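The founder of Brarinora would like you to believe a diaper bag can be a status object. She has been making them for 3 years, and the cheapest costs $138.

I asked who pays that for something that will smell of sour milk by September. "Women who already paid it for a handbag they stopped carrying," she said. Fair enough, though she had no sales figures to back it up.

Her story begins with a trip to Jaltham, a newborn and a quilted bag printed with ducks. "I felt like I'd been issued a uniform," she said. Her first design, the Jolen, went through 5 samples. It has a wipeable lining and a strap that clips to a stroller. So do plenty of bags at half the price, and I told her so. "Then buy those," she said. "Mine will still look good when the kid's in school." The oldest Jolen is three. We'll see.

The first run was 72 bags, sold mostly to friends and friends of friends. A smaller bag, the Ismail, is due next. She calls it "for dads, or for anyone who hates bags," a pitch that seems to me to cover everybody and nobody.

Would she have bought one herself, back then? There was a long pause. "On sale," she said.

We use cookies to improve your experience. Accept | Manage settings
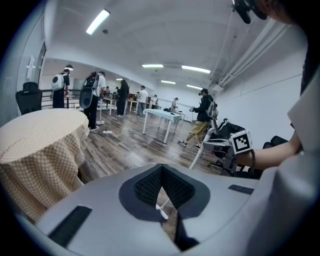 Dana wrote in to say that her Jolen strap clip gave out after five months, and that the company replaced it free but made her pay the postage.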